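Home Browse Ask Tags Log in

What should I set aside for spares and a second camera on a two-arm towel folding cell?

We have a bench with two small arms folding gray microfiber towels on a blue cloth. I have to turn in next year's equipment request in October. The arms are paid for. What I need is a number for spare fingers, cables, cloths and cameras, and whether a third arm makes sense. I have 2,000 to work with and would like to keep 400 of it back. The work looks like this:
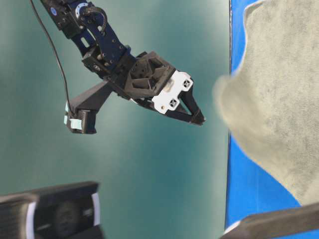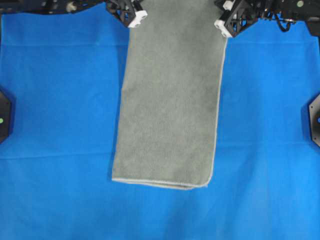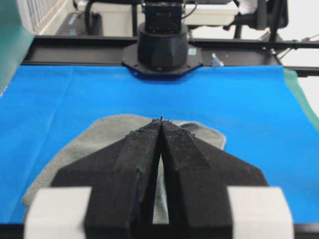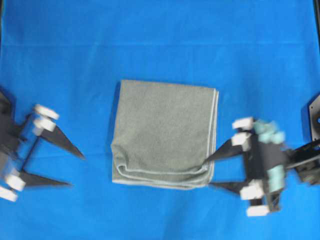
The gray towel on the blue cloth. First picture is the side view, last one is the towel folded.

The quote from Dustard covers fingers only, in packs of 5. Trevow sells cameras but wants a minimum order.

Answer 1 (accepted)

Skip the third arm. 2,000 won't cover one once you add a mount, a power supply and a controller license, and folding a towel that size is a two-arm job.

I would spend in this order. Fingers first, two packs. Printed fingers wear at the tips, and yours already have stray fibers and small burrs there in the third picture. If you can print your own, buy filament and save most of that line. Then cables. In the side view there's a thin cable hanging down to the taped finger, and a cable like that snags sooner or later. Get one spare of each length and a bag of clips. Then one camera, same model as what you have, so you don't redo the calibration.

Put the 400 on its own line and call it repairs. Ours at Grullerthorpe got cut two years running when it was labeled contingency.

Don't forget shipping. It ate almost a whole pack of fingers for us.

Answer 2

Buy more towels. They change after enough handling and then your results drift. Same with the blue cloth, get two and iron them, the creases show.

Answer 3

We used Pirzada for fingers, not Dustard. Slower but they sell singles. Can't help with cameras. Is the 2,000 before or after tax?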